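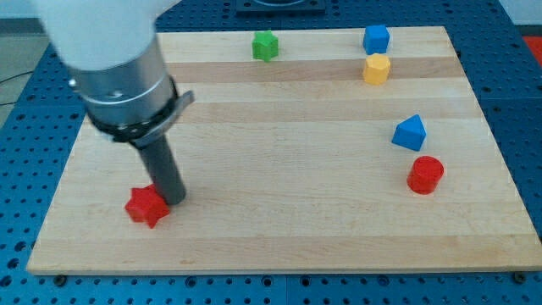

# Trullora Jump Log

Home Data Fields Changes Contact

Trullora is a small set of skydiving logbook records, typed from paper into one CSV file. The jumps were made at the Alcantara drop zone by members of the Bedideck club. Osvaldo Benedetti typed the pages, and Gus Calloway checked them against the pilot's load sheets.

## What is in the file

There are 419 rows, one for each jump. Of these, 185 are student jumps and 102 are coach jumps. The rest are fun jumps with a license.

- `jump_no`: the number in the jumper's own logbook
- `exit_alt`: exit altitude in feet, above the ground
- `delay_s`: freefall time in seconds
- `canopy_sqft`: size of the main canopy
- `landing`: `target`, `field` or `off`
- `note`: free text, often empty

## Known problems

Freefall time was written by hand after landing, so many values end in zero or five. Please do not use this column for speed calculations.

Two jumpers changed logbooks in November and started again from jump one. We did not correct this — use the row order instead.

In row 227 the altitude is missing. The page has a coffee stain there and the load sheet is lost.

## Use

Names are replaced by letters. You may use the file for teaching and for club statistics. If you find an error, write to Gus with the row number.

Last check of the file: 20th September.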